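Open day at Warkitz: sorting cell shown in simulation

Members who came to the Warkitz open day on July 22, 2025 spent most of the session on the small-parts sorting cell. Dehua Cai ran the demonstration in the simulator. The task is simple to state: take six mixed objects off a table and put them in a tray with three labeled compartments.
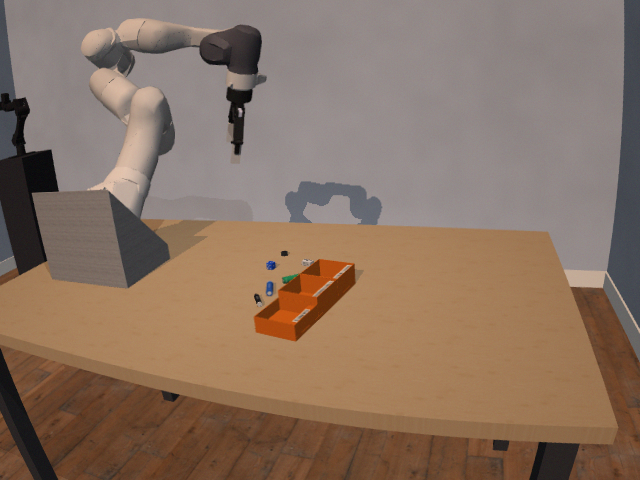 Cai started with the approach height. The arm holds well above the table until a target is chosen, then comes straight down. Earlier versions traveled lower and saved time, but clipped the tray walls on diagonal layouts. The current planner was tuned over 2,040 simulated runs, with tray angle and object positions changed on each run.

Cylinders remain the hardest shape. Grip force is set per object class, and a battery lying at an angle needs a different finger orientation from one standing upright. Hortensia Insaurralde asked about contact between neighboring parts. Cai's answer was that the planner scores each grasp for finger clearance and takes the best one first.

Work over the tray is slower. Speed drops once the fingers pass below the top of the walls, and the wrist angle is locked until they are clear again. 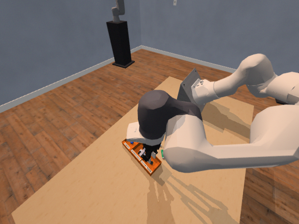 Next visit

Trevska will host the next session in April. Places are limited to 20. Send your name and member number to the events desk.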